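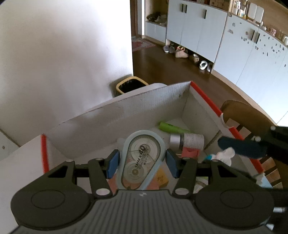
Mei-kuen Hsu
Research Assistant, Household Storage Study, Bratdale

Home | Issues | Authors | Contact

3.2 Mixed boxes

We use the name "mixed box" for an open cardboard box in which small things of different rooms are kept together. In the December survey the participants listed 2,547 items, and 1,307 of them were kept in a mixed box. Stationery was the group most difficult to place. A correction tape dispenser, for example the 5 mm type, was listed by some homes under "desk" and by other homes under "children".

The order of packing also has influence. When a light tray or a cup goes in first, it takes much space and the small items fall into the gaps beside it. Toy figures are then hard to find again. Kerslake reported the same difficulty for drawers, but her drawers had dividers and our boxes had not. Figure 2 gives a typical content, with toys beside a bottle and a cup.

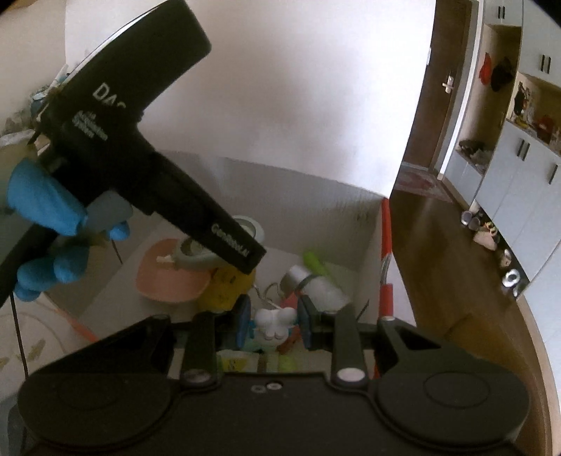

Figure 2. Mixed box with toys and household objects; a small white toy figure is held over the contents.

We asked 12 homes to sort one box again by room of use. In 8 homes the toys were separated first, and packets were left until the end. We did not measure the time of sorting, so we cannot say which order is faster.

Related articles
Kerslake, A.: Drawers with dividers in small homes
Mokoena, P.: What families keep in the hallway
Pearce, L.: Labels on cardboard boxes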